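Home Opinion Hardware Archive Contact

Thursday, February 21, 2019
By Qianru Xu

Test grippers inside something that was never designed for them

Most gripper comparisons I read are done on blocks. A wooden cube, a plastic cylinder, maybe a tennis ball if the author wants to look serious. The gripper closes, the object goes up, and a number goes in a table. I have written tables like that myself and I don't think they helped anyone buy anything.

At Trellska we spent most of January deciding between two sets of fingers for the same arm. One set is wide and stiff. The other is narrower and gives up some force to get it. On blocks the wide set won easily. It held heavier parts and it forgave bad positioning by up to 4 millimeters. If we had stopped there, we would have ordered it.

Weidong Shen argued for a used desktop computer as the test piece, and I argued against him for a week. My complaint was that a computer is too messy to give clean numbers. There are cables that never lie the same way twice, shiny sheet metal that confuses the wrist camera, and plastic parts that sit a finger's width from something you must not touch. His answer was that our customers take apart equipment, and their numbers would be messy too.

He was right. Approach is the hard part of the job, and blocks don't test it. A block on a flat table can be reached from any side. A drive carrier can be reached from one direction, and only if the fingers fit beside whatever is next to it. Our wide fingers had the strength to pull a carrier and could not get down to it without pushing on the neighboring parts. We logged 61 attempts with that set and stopped there, because the failures had all started to look alike.

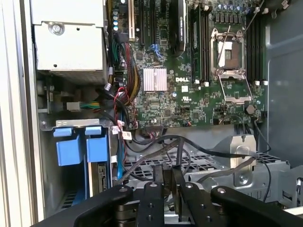
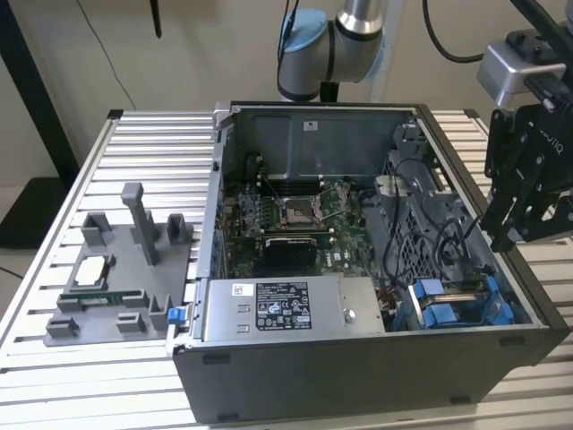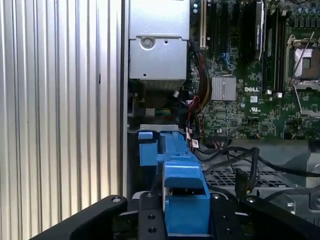
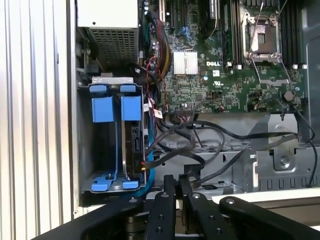
The Dell tower on our bench. The second picture is from the fixed camera; the other three are from the wrist.

I changed my mind about cameras too. I used to say that a good wrist camera was enough and a second one was money spent on comfort. The wrist view is excellent for the last bit of a move. It also has the gripper in it the whole time, and in a tight chassis the fingers can hide the very spot you are reaching for. The fixed camera gives you less detail and tells you where the arm is in relation to the case. When I had to explain a bad approach to someone else, I went to the fixed view first every time.

Controllers deserve a shorter paragraph. We ran the same moves on the Nostix controller and on the older Lu unit that Bistovside lent us. The Nostix is faster and has the better screen. The Lu unit let us set a force limit for each part of a move, and I found I wanted that far more than speed. Pulling a part along a rail calls for a different limit than closing on it. A controller with one global limit makes you choose between slipping and bending something.

There is a fair objection to all this. A test on one computer tells you about that computer. Another model will put the carriers somewhere else and use a different latch, and our results won't carry over. I accept that. I would still take nine honest failures inside a case over a perfect score on cubes, as long as the report says which case it was and where the fingers ran out of room.

So my request to people who sell grippers is a small one. Keep the block table, since it's useful for checking payload. Next to it, print the width of the fingers at the tip and again 7 centimeters up, with the jaws open and closed. We had to measure that ourselves with calipers on both sets, and it predicted our results better than anything in the brochures.

We ordered the narrow fingers. The wide ones are going on the packing station, where the parts are mostly boxes.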